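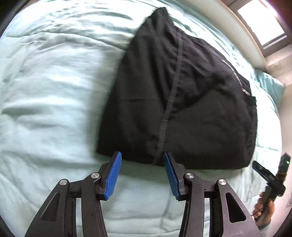 Ticket 944: drawstring pulls back into waistband after laundering
Last updated: December
Posted in December by Urban garment care desk
Status: open, waiting on supplier

Reported item: black shorts, Prunlow line, braided drawstring in off-white. Customer states that one end of the cord goes into the waistband during the wash and has to be fished out each time. Second complaint on the same item: seam puckering.

14:10 Checked care label against our sheet. Both give cold wash, low tumble. Customer has been using warm wash, high tumble.

14:25 Asked customer to knot both cord ends, tie them together in a bow, fasten the waist and wash inside out. Two cycles requested, shorts folded in half along the center seam and laid flat between them.

16:40 Puckering along the center seam. Crosswise, fine, follows the full curve to the hem. Customer asked whether it will press out. Advised steam from the inside, press cloth, no direct iron on black fabric (shine). Do not stretch the seam while hot.

Update: customer reports cord stayed out on both cycles. Puckering reduced after steaming, not gone. Thread tension is the likely cause; cannot be confirmed without the garment.

Sent to Peltevov, who sewed the run of 3,000. Requested thread spec and pre-wash shrinkage figures for the cord. Evon handles the return label if they want the shorts back.

Rethreading, if the cord comes out completely: safety pin through the knot, feed from the left eyelet, allow about 20 minutes.

Do not close until Peltevov replies on the thread.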